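Reading Wartime Memoirs as Sources
Handout 2, Orvokki Keskinen
2018-12-09

Before the next meeting, please read the first 22 pages of the Savolainen memoir and the two letters at the back of the packet. The page numbers I use are the handwritten ones in the top corner. The printed ones start over in the middle and will only confuse you.

Paavo Savolainen served as a company clerk and wrote his account long after he came home to Vernden. He had no plan to publish it. The typescript went to a niece, then to the local history room at Gudelthorpe, where it sat in a box with seed catalogs and church programs. Our copy was made from that typescript. A few words were lost at the fold, and I have left blanks where I could not read them.

When was it written?

A diary entry is set down the same night or the same week. A memoir is set down when the writer already knows how things ended. Savolainen knows which men will die before he introduces them, and it shows. He gives the cook, Issahaku, a full page when he first appears and gives the lieutenant one line. Mark the places where you think later knowledge has crept in. The river crossing is a good place to start. In his letter home he calls it a dull day with wet feet. In the memoir it takes up 15 pages.

Neither version is false. The letter was written for his mother and had to pass a censor. The memoir was written for himself, or for men who had been there. Ask what each reader would have wanted to hear, and what the writer could safely say.
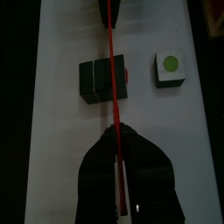
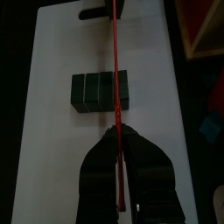 Memory keeps some details sharp and lets others go. Savolainen can describe the handle of a mess tin, but he puts the winter camp on the wrong side of the road. When you take notes, I would like you to separate what he says he saw from what he was told. Draw a straight line down the middle of a sheet, as straight as the thin red rod in the second picture, and put his own observations on the left. Rumor, orders and things read afterward go on the right. Some passages will not sort cleanly. Put those across the line and write a word or two on why.

Checking against other records

The company book for April survives and is in your packet as Item 3. It is a dry read — names, rations, boots issued, men sent to the rear. Compare it with the chapter he calls "The Thaw." He says the company had no bread for a week. The book shows bread issued on most days. Before you decide he is wrong, look at who signed for it and where it was delivered. Supplies that reached the depot at Vorkier did not always reach the line, and the clerk who kept the book was Savolainen himself.

Also look at what the book leaves out. It has no column for fear or boredom. It does not mention the quarrel over the stove, which he returns to several times. For that kind of thing the memoir may be the only source we will ever have, and we have to judge it by its tone and by how well it holds together.

The years after

The last chapter covers his return, the job at the sawmill, and his trouble sleeping. Earlier readers tended to skip it. Please don't. He wrote the whole memoir from inside those years, and his anger at the pension office colors the earlier chapters. On page 27 he breaks off a description of a march to complain about a form he had been asked to fill out twice.

Written work

Choose one event that appears in the memoir and in at least one other item in the packet. In two pages, explain where the accounts agree, where they differ, and which you would rely on for what. Quote briefly and give page numbers. Do not summarize the plot of the memoir; I have read it. Bring a printed copy to class, with your note sheet stapled behind it.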